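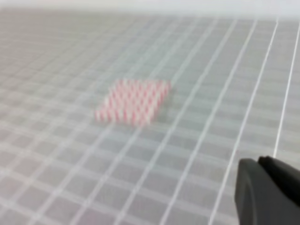

*Von Elīna Org — Rubrik »Werkstattbesuch«*

Helju Ramanauskas hat mir einen Kaffee hingestellt, bevor ich überhaupt die Jacke ausgezogen hatte, und dann saß ich auch schon am Steuergerät. »Probier erst, frag nachher«, hat sie gesagt. Also gut! Meine Aufgabe: den Greifer aus der Ferne zu dem rosa-weiß gemusterten Stück auf der grauen Rasterfläche bringen, zupacken, anheben, wieder ablegen. Klingt nach Kindergarten. Ich habe beim ersten Mal glatt danebengegriffen.

Helju arbeitet bei Foltudis, einer kleinen Firma, die Robotern Handgriffe beibringt, indem Menschen sie ihnen vormachen. Man steuert, der Rechner schreibt mit, und aus vielen solchen Durchgängen soll das System lernen, die Sache irgendwann allein hinzubekommen. 1642 Vorführungen liegen inzwischen auf dem Server, nur zu Stoff und Matten. »Und davon würde ich 70 am liebsten sofort löschen«, sagt sie und lacht. »Die sind alle von mir, aus der ersten Woche.«

Ich wollte wissen, was an einer Vorführung denn schlecht sein kann, wenn das Ding am Ende gegriffen ist. Da wurde sie richtig lebhaft. »Das Zögern! Du fährst hin, bleibst stehen, überlegst, korrigierst, überlegst noch mal. Für dich ist das Nachdenken. Das Modell sieht einen Arm, der in der Luft hängt, und lernt, in der Luft zu hängen.« Wir hätten dann einen Roboter, der sich benimmt wie ich vor dem Kühlschrank, habe ich gesagt. Sie fand das ziemlich treffend.

Das Schwierigste war für mich der Blick. Man schaut ja vom Handgelenk des Roboters aus, ganz flach über die Fläche, und der Greifer ragt unten rechts ins Bild. Die weißen Linien laufen schräg weg und verschwimmen hinten. Ich habe ständig falsch geschätzt, wie weit es noch ist. »Geht allen so«, meint Helju. »Achte auf den Schatten an der unteren Kante, und zähl dir im Kopf die Kästchen bis dorthin. Nach 40 Durchgängen denkst du nicht mehr darüber nach.«

Früher haben sie den Arm direkt mit der Hand geführt, also wirklich angefasst und durch die Bewegung geschoben. Ihr Kollege Justinas Lukoševičius schwört bis heute darauf, vor allem bei allem, was Kraft braucht. Warum also der Umstieg? »Weil ich beim Führen mit meinen eigenen Augen schaue«, sagt Helju. »Ich sehe Dinge, die der Roboter gar nicht sieht, und löse die Aufgabe damit. Das ist Schummeln, ohne dass man es merkt. Am Fernsteuerpult habe ich nur seine Kamera. Wenn ich es damit schaffe, dann steckt die Information auch drin.« Ganz aufgegeben haben sie das Führen trotzdem nicht, an manchen Tagen wird beides gemacht — und abends beim Tee gestritten, welche Daten die schöneren sind.

Ob sie selbst noch gern vorführt, nach all der Zeit? Kurze Pause. »Vormittags ja. Nach dem Mittagessen werde ich schlampig, da setze ich lieber jemand anderen hin.« Mehr als vier Stunden am Tag darf bei ihnen sowieso keiner ans Pult, die Regel hat sie selbst durchgesetzt.

Am Schluss durfte ich noch einmal ran. Langsam hin, Greifer auf, ein bisschen tiefer, noch ein bisschen — zu! Ich hatte es an einer Ecke erwischt und war stolz wie sonst was. Helju hat sich die Aufzeichnung angesehen, den Kopf schief gelegt und sie unter »Training Gäste« abgespeichert.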